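Clolier patch notes thread, 2019-02-05. I handle gameplay code on this one, so expect numbers and not much lore.

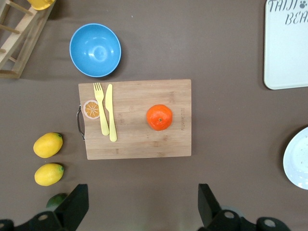

Save files first. The old build wrote the whole map state on every door transition, which caused the hitch players reported in the lower wards. We now write only the rooms that changed. Saves from the previous build will load, but the first transition will be slow while they convert.

Stalker AI. Hearing radius while crouched drops from 15 metres to 10. Closed doors now block sound properly. Before this, the check ran against the door frame and ignored the door itself, so you could be heard through two walls and a cupboard.

The stalker also had a habit of walking into the boiler room and staying there for the rest of the night. Slavica Georgiev traced it to a missing link in the navigation mesh. Fixed.

Item spawns. Lamp oil was drawn from the same table as keys, so a bad seed could give you four keys and no light. They are separate tables now. Seeds shared before this patch will produce different layouts.

Controller: dead zone is adjustable in steps of 5 per cent. Inverted look no longer resets when you die.

Known issues. Subtitles overlap if you skip the chapel intro. Ultrawide displays crop the map screen. Neither is fixed in this build, and the map one needs a new layout from Drita Kovačević, so allow until March.

If the game crashes on the loading screen, send the log and your seed to the support address. A video of the crash doesn't help much without the log.

Replying to a few people at once: no, difficulty settings haven't changed. The crouch radius applies to all of them.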